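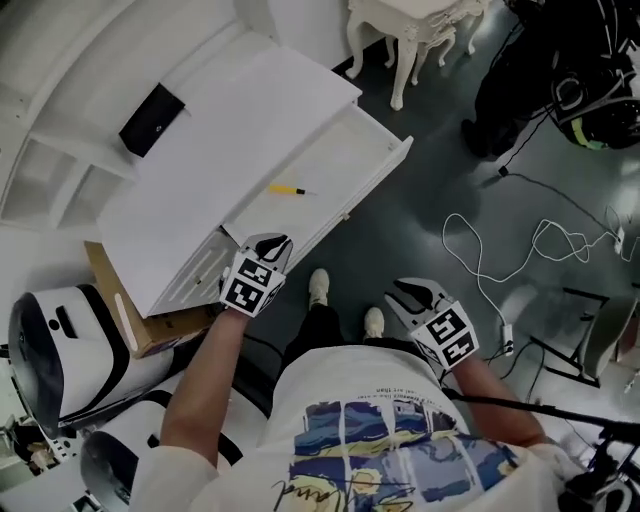

4.3 Recording a drawer task with the hand grippers

The Rernden kit learns from what your hands do, so sloppy hands make a sloppy robot. Sales sheets say a dozen takes will do. We have yet to see that work. Plan on about 300.

1. Stand facing the desk with both feet flat and the drawer within easy reach.

2. Hold one gripper in each hand. Keep the marker cubes in view of the head camera. A cube hidden behind your wrist is a lost take, whatever the green light says.

3. Pull the drawer open and leave a single small item in it, such as a pen. Add more items only after the robot can manage one.

4. Say "start", wait for the tone, then reach in. Move at half your normal speed. It will feel silly.

5. Close the jaws on the item, lift it clear of the drawer and set it on the desk top.

6. Say "stop" with both grippers held still.

Note: The software marks most takes as "good". Treat that as a guess. Play back every 13th take yourself and look for jumps in the gripper path.

Note: Fitzgerald Calloway's bench log at Rirargate lists 1,182 takes, of which 313 were thrown out on review. The software had passed nearly all of them.

Caution: Keep cables on the floor away from your feet. You will be looking at your hands – and so will the camera.

Caution: Do not push the drawer shut with the gripper fingers. They bend, and the jaw width reading drifts afterward. Redo section 3.2 if this happens.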